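This site uses cookies to improve your reading experience. Accept | Manage settings

The Second Life of Household Appliances

Repair services are finding a steady public in towns where replacement was once the usual choice.

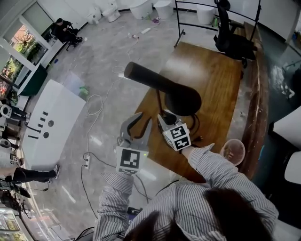
The municipal repair center in Gokholm opened in October with a modest aim: to keep small electrical goods in use for longer. Residents may bring in kettles, irons, toasters, lamps and personal care appliances for inspection by trained staff. The center accepted 800 items in its first season, and demand has continued to grow.

Lorraine Tapley, who directs the service, attributes the interest to household budgets. "People come to us when the price of a new appliance no longer seems reasonable," she said. "Many have never seen the inside of the one they own."

Each item is first tested for electrical safety. Staff then give the owner a written estimate, and no work begins without consent. Most repairs are completed in 30 minutes or less. Frayed cords, worn switches and blocked filters are the faults most often recorded. Items with sealed housings take longer and are sometimes returned unrepaired.

The supply of parts remains a difficulty. The center buys from Paracha, a regional wholesaler, and keeps components recovered from appliances beyond repair. Older models are often easier to serve, as their screws and fittings follow common sizes.

A similar program in Deveo is led by Ívar Þrastardóttir, formerly a teacher of electrical trades. It offers evening classes in basic maintenance over a period of 2 months. Participants learn to read a rating plate, replace a fuse and recognize damage that should be left to a qualified technician. The present course has 60 places, all of them filled.

Both towns have asked their regional council to extend funding for a further term. A decision is expected in October. Until then, the Gokholm center will keep its current hours, and appointments may be made at the front desk.

Last updated: 16/05/2026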